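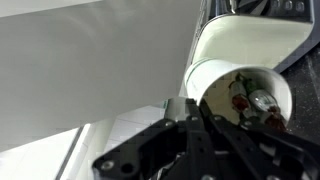
Posted by Lema Women's Forum

Accreditation of domestic observers for the Liko district council election

Our association intends to field 86 observers for the district council election in Liko. The notice from the regional election office states that applications close 60 days before polling day. It does not state whether an association registered in a neighboring district may apply, or whether the full list of observers must be submitted by that date. We would also be grateful for guidance on whether our observers may remain in the polling place during the count. Our registration was renewed in January and is valid for the whole of the election period.

Plirkatov Election Information Desk

An association registered in any district of the region may apply. Your certificate of registration and the signed code of conduct must reach the regional office by the closing date. The list of names may follow, but no later than 20 days before the vote, and each person named must attach a copy of an identity document. Names received after that will not be issued badges.

Accredited observers may stay for the count and may ask for a copy of the results sheet. They may not handle ballots or address voters inside the polling place. Where a room is small, the presiding officer may limit each association to one observer at a time, in which case replacements are permitted.

Applications sent to the Plirkatov office by mistake are forwarded to Liko, although the date of receipt is the date on which Liko stamps them.

Utero Dialogue Network

We applied last time and the badges came late. It is advisable to collect them in person before 4 p.m., when the counter closes. I believe polling places with more than 1000 registered voters were allowed two observers per association, but this may have changed.

Lema Women's Forum

Thank you. We shall submit the certificate first and send the list separately.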